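Terar panel tasks – FAQ
Maintained by Rónán Mac an tSaoi. Last edited 2026-04-09. Ask Heiðrún if something's wrong and I'm not about.

What is Terar?
The task layer. Takes a goal ("panel 2 door open", "selector to off"), works out the steps, sends them to the arm and hand controllers. Perception is a seperate package, Budach. They talk over one message type and that's it.

Do I need both?
For the cabinets, yes. You can run Terar against recorded Budach output if you're only testing plans. Flag is --replay.

Which controls does it know?
Pilot lamps (lit or unlit, plus colour), flat pushbuttons, mushroom stops, lever selectors, key/rotary switches, flush door handles, digital meters. Anything else comes back as "other" and the planner won't touch it. If you need a new type talk to Shengli Tian first, there's a labelling guide.

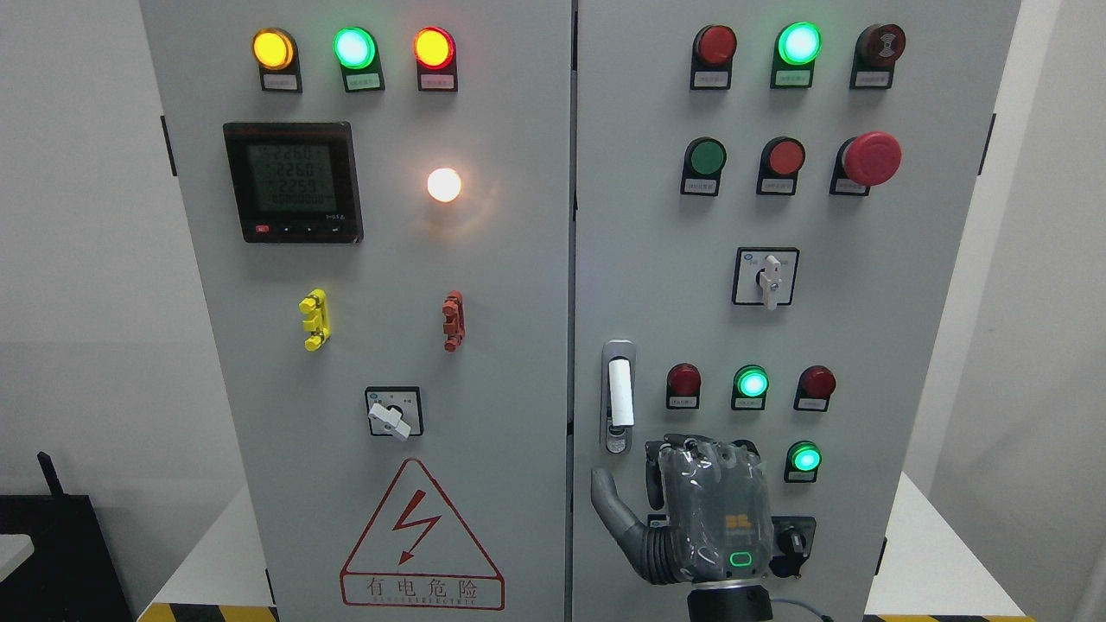

Approach to the right-hand door, lower controls.

Why does the state of a switch go to "unknown" when the hand comes up?
Occlusion. The hand covers the bottom of the right door for a good part of every approach. Budach used to keep guessing and would report a black knob as off when all it had was fingers. Now anything overlapped by the hand mask goes to unknown and Terar holds the last clear reading. Hold time is 2 seconds, set in hold.yaml. Don't make it longer just to get a plan through.

Does the plastic wrap on the hand upset the mask?
It did. Reflections from the lamps split the mask into bits and a finger would get left out. Fixed by growing the mask from the wrist pose instead of trusting colour. If you change the wrap, rerun the mask check before anything else.

Can it read the meter?
Digits yes, mostly. Last digit wanders, 5 and 6 get mixed up. Treat it as a check that the meter is on and the number is sane. Never use it as a trigger. Poul Egilsson has a better reader on a branch, not merged.

The white lamp by the meter blows out. Does that matter?
Not for on/off. It does matter for colour, so the white lamp has its own rule and skips the colour step. Same problem in a smaller way with the red lamp on the left door, the middle goes orange when lit. Threshold was retuned in June and has been fine.

Why fixed exposure?
Auto exposure hunts every time the hand comes into view. Lamps flicker between lit and unlit in the log, planner replans, you lose the run. Fixed it is. 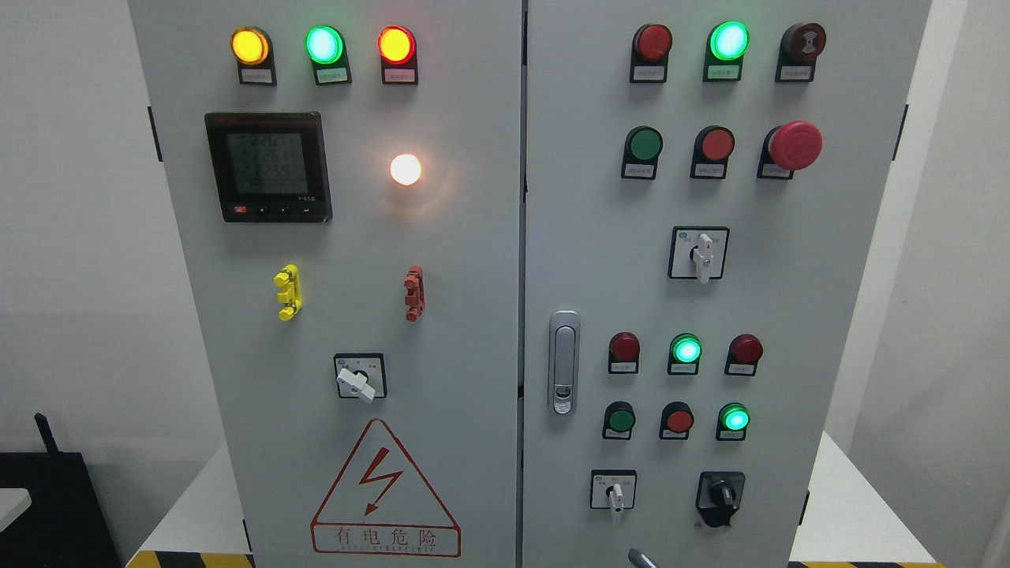
Both doors, nearly clear view. Good sort of view for registering a panel.

How do I register a new panel?
Hand down, or as low as you can get it. Run terar register, give it a name, click the corners of each door when asked. It proposes a box per control. Fix the ones it gets wrong, save. Label plates are too small to read from the head camera so names are typed in by hand – use the names off the drawing, not your own.

How much data is Budach trained on?
2,000 labelled views for the controls. The lever angle model is separate and only has 486, so be a bit suspicious of it on levers that sit diagonally. Straight down is solid. More diagonals wanted!

Left door lever says one thing, planner says another?
Look at the angle sign in the panel file. Some were saved mirrored before Snædís Ásgeirsdóttir sorted the convention. Re-register if in doubt, quicker than editing.

How does the door handle skill work?
Reach, thumb to the underside of the handle, fingers fold to the side, close on force, then pull. Each stage has it's own exit check. If the thumb contact doesn't show in the time allowed it backs off and tries again, 5 attempts max, then stops and asks for a person.
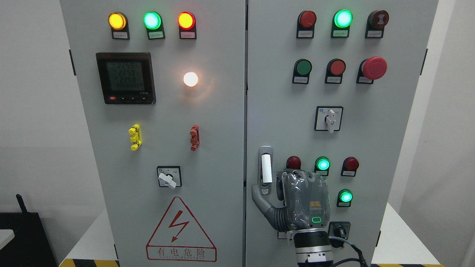 Most failed attempts come from the reach being a few millimetres too high, so the thumb lands on the face of the handle and slides. Adjust z_offset in the panel file, small steps. Don't raise the closing force to make up for it. Stougaard (the force logger) will show you the slip as a sawtooth, very easy to spot once you've seen one.

Will it press the emergency stop?
No. The mushroom button is a keep-out volume in every plan and there's no skill that targets it. Stopping the robot is a different circuit and nothing to do with Terar. Read the lab sheet.

Can I run without the simulator first?
No. Every new plan goes through Furnora, even a one-button one. Takes a minute.

Where do logs go?
/data/terar/runs, one folder per run. Put the panel name in the notes field or we can't find anything later.

Something crashed, who do I tell?
Issue tracker, with the run folder path. Perception stuff to Shengli, plans and skills to me, Furnora to Snædís. Pls don't send screenshots of a terminal, paste the text.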